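Subject: Re: [tenants-l] Shared office running costs and the Tellell offer

On a date in January the building list wrote:

> Tellell have offered to take over the heating and cooling for all
> tenants on our floor. They say we would save $2,480 a year between us
> and that the system would pay for itself in 14 months. Prustness have
> signed up already. Please reply if you have any objection, otherwise
> we'll take it that everyone is in favour.

I have an objection, or at least a few questions, and I don't much like silence being counted as a yes.

First, where does the $2,480 come from? The brochure gives the figure twice and doesn't show the working either time. If it's measured against last year's bills, last year included the months when the Castov unit was empty and still being heated. Take that out and I suspect a good part of the saving goes with it.
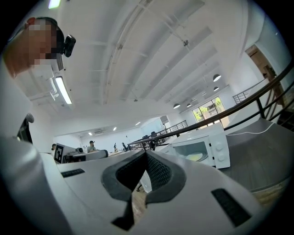 Second, the contract runs for 3 years and the price is only fixed for the first. I read the clause on "seasonal adjustment" several times and I still can't tell you what stops them putting it up whenever they like. Maybe something does - if so, I'd like to see it in writing.

Third, Prustness signing up tells us very little. They're on the shady side of the building and have their own meter. Those of us facing the street would be paying for a very different summer.

Brzozowska quoted for a plain service of the existing units a while back. It was a dull quote, with labour and parts listed line by line, and I could follow all of it. Could whoever has it please send it round again before we agree to anything?

I'm not against changing over. I'd just want to see 2 full years of bills beside the offer first. Until then please put our office down as a no.

Unit 14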